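Home | Forums | Automation | Shop Floor and Home | Search | Register | Log in

Can two-armed machines do small chores yet, or not?
8 replies | 1,936 views | 3 people following

tolerance_stack
Aug 5, 2025

I have to write a recommendation on whether we put a two-armed bench unit on break-room and packing duties at our site. Skodus have quoted for one. Their salesman says it will clear tables, sort small items into cups and trays, and put drinks cans where you want them. The quote covers hardware, a week of setup and a maintenance contract.

My own view is that the arms have been good enough for years and the trouble is everything else. A paper cup weighs next to nothing, so a slight brush from a finger moves it, and the taught position is then wrong for every step that follows. A full can is heavy, smooth and round. Those two items want opposite grip settings, and they turn up on the same table.
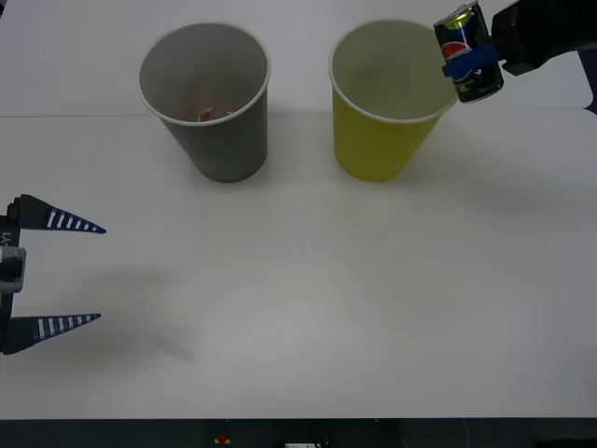

What I want from the forum is failure rates from people who run this sort of thing daily. Demonstration videos are no use to me. If you have logs, please give the number of cycles and what you counted as a failure.

Reply | Quote | 14 likes

millwright_b
We ran a Dukoveo cell on a kitting bench from last November. 833 logged cycles in the first month, each one being pick an item, put it in an open container, return. A failure was any cycle where a person had to touch something. I am not allowed to post the rate, but it was too high to leave the cell alone over a lunch break and low enough that we kept it.

Most of the stops were knocked containers. Dropped items came a long way second. We fitted a locating ring under each container and the knocks almost stopped. You will say that is cheating.

Reply | Quote | 9 likes

tolerance_stack
It is cheating if the job is "clear a table". It is sound engineering if the job is kitting. My difficulty is that the quote describes the first and the price only makes sense for the second.

Reply | Quote | 6 likes

greyscale
I disagree with the original post on where the trouble lies. Seeing the cup and planning the move are mostly solved on a plain white bench with even light. Contact is the weak point. Most two-finger grippers have no useful feeling in the fingers. They close until the motor current rises and then stop. On a rigid part that works. On a thin paper wall the current hardly rises before the wall folds, and on a drinks can you are guessing whether it is full.

A person picks up a can and knows its weight within a few millimetres of lift. Ask Skodus what their unit does with that information, if it has it at all.

Reply | Quote | 11 likes

pallet_nine
"Mostly solved on a plain white bench with even light" is carrying a lot there. Our benches are scratched steel under a skylight. We trialled a Sjögren vision package, and the morning settings were no good by two in the afternoon. We ended up building a hood.

Reply | Quote | 17 likes

greyscale
Fair. I should have said solved where you control the lighting. I would still sooner have your problem than mine. A hood can be bought.

Reply | Quote | 3 likes

hob_and_sink
Speaking for the household side, as the title says small chores. The question at home is what happens in between the chores. Sorting bits into cups is one task. Getting the cups out, noticing that one has yesterday's tea in it and deciding whether that can is rubbish are three more, and I have yet to see a quote that lists them. I would not pay for a machine that needs me to lay the table for it first.

Reply | Quote | 12 likes

millwright_b
By that measure a dishwasher fails too. You load it, you unload it, and people still buy them. If a two-armed unit did one dull hour reliably, I would lay the table for it.

Reply | Quote | 8 likes

hob_and_sink
A dishwasher costs a few hundred pounds and fits under the worktop. I would apply your standard at that price.

Reply | Quote | 10 likes

tolerance_stack
Thanks, all. I have asked Skodus for finger force data and for a trial on our own bench, with our own lighting and unweighted paper cups. I have also asked Zustach for a comparison quote on a single arm with fixed trays, as I suspect that covers the packing work without the second arm. The break room will probably stay with a bin and a cloth for now. I will post cycle counts if the trial goes ahead.

Reply | Quote | 5 likes

Page 1 of 1 | Back to Shop Floor and Home | Share this thread (3)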